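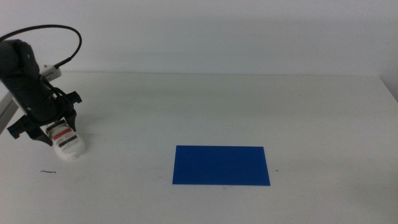
Handout 11: Comparing Parallel Grippers on Curved Objects

Search this site Enter keywords

The test object is white and rounded, with a red stripe above a dark gray one. A flat blue rectangle on the tabletop marks the goal area. Both grippers, the Tellano and the Rangel, are run on the same arm with the same controller settings.

Procedure
1. Home the arm and check that the cable clears the upper joint.
2. Close on the object at the striped section. Record finger opening at contact.
3. Lift, hold for 16 seconds, then move to the blue rectangle and release.
4. Log the result as placed, off target or dropped. A slip in the fingers without a drop is logged separately - do not merge the two.

Keep the payload limit in the controller at 675 g for both grippers. Change the fingers only with the arm powered down.

Reports go to Saranya Nambiar, room 1701, by 1st October. Include the raw log. Plots without axis units will be returned.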